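Start › Postwesen › Stempel und Sonderdienste

Der Poststempel von Gratlow: Notizen zu einem Sonderpostamt

Lesezeit: 3 Minuten 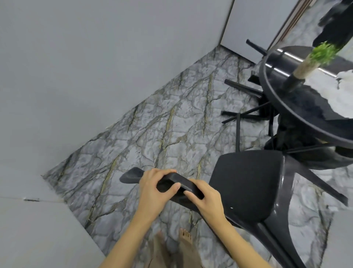
Warum kommen Karten aus Gratlow oft erst Wochen nach dem Einwurf an? Weil die Sendungen am Ort gesammelt und nur 2-mal im Monat von Hand gestempelt werden. Maßgeblich ist der Stempeltermin, der Einwurf im gelben Kasten am Anleger wird nirgends erfasst.

Gratlow liegt auf einer Insel, die Fähre geht ab Ondley und braucht 60 Minuten. Das Postamt ist ein Raum im ehemaligen Lotsenhaus mit Schalter, Sortierregal und Stempeltisch. Eine reguläre Zustellbasis ist es schon lange nicht mehr. Briefe für die Bewohner werden in Ondley vorsortiert und kommen mit der Frühfähre. Übrig geblieben ist der Sonderstempel, und wegen dieses Stempels fahren Leute wie ich dorthin.

Der Stempel zeigt ein Leuchtfeuer mit drei Strahlen, darunter Ortsname und Datum. Das Datum wird über vier Rädchen eingestellt. Das Rädchen für den Monat hat Spiel, weshalb die Monatsziffer auf vielen Abschlägen etwas tiefer sitzt als der Rest. Sammler halten das gelegentlich für eine eigene Type. Es ist Verschleiß, und er hat über die Jahre zugenommen: Auf meinen älteren Karten steht die Ziffer noch fast auf der Grundlinie.

Schalterdienst hat Adebayo Ezeani. Er stempelt im Stehen, mit einer Gummimatte unter der Karte, und nimmt nach jedem zweiten Abschlag neue Farbe auf. Pro Termin fallen im Winter 440 Sendungen an, im Juni sind es etwa 1000. Die Sommermenge verteilt er auf den ganzen Tag. Gegen Mittag wird die Farbe im Kissen zäher, dann lässt er sie eine Weile ruhen und sortiert in der Zwischenzeit nach Leitregionen.

Wer nicht selbst hinfährt, kann Karten einsenden. Das Verfahren ist einfach, aber fehleranfällig:

Die Karten fertig adressiert und frankiert in einen Umschlag legen, diesen an das Postamt Gratlow über Ondley schicken. Auf dem Umschlag »Sonderstempel« vermerken. Die Marke gehört in die rechte obere Ecke, links daneben muss eine Fläche von Stempelbreite frei bleiben. Hochglanzkarten mit beschichteter Rückseite nehmen die Farbe schlecht an — ich habe drei verwischte Exemplare hier liegen. Matter Karton ab mittlerer Stärke funktioniert zuverlässig.

Rückumschläge werden angenommen, wenn sie frankiert sind. Dann läuft die gestempelte Karte nicht einzeln durch die Sortieranlage in Badwood und bekommt dort auch keinen zweiten Maschinenaufdruck. Für Sammler ist das der bessere Weg. Wer echt gelaufene Belege möchte, muss mit dem orangefarbenen Strichcode am unteren Rand leben.

Zum Papier noch eine Anmerkung. Im Laden am Anleger gibt es Karten vom Verlag Odukoya, ungestrichen, etwas rau, Motiv meist der Leuchtturm oder die Mole. Auf diesen Karten ist der Abschlag am saubersten, vor allem bei den feinen Linien der Strahlen. Der Laden öffnet erst nach Ankunft der zweiten Fähre. Wer mit der ersten kommt, bringt Karten besser mit.

Mein letzter Satz war nach neunzehn Tagen zurück, alle Stempel lesbar, einer leicht nach links gekippt. Die Liste der Stempeltermine hängt am Schalter aus und liegt auch bei der Fährkasse in Ondley.

Zuletzt aktualisiert: Juni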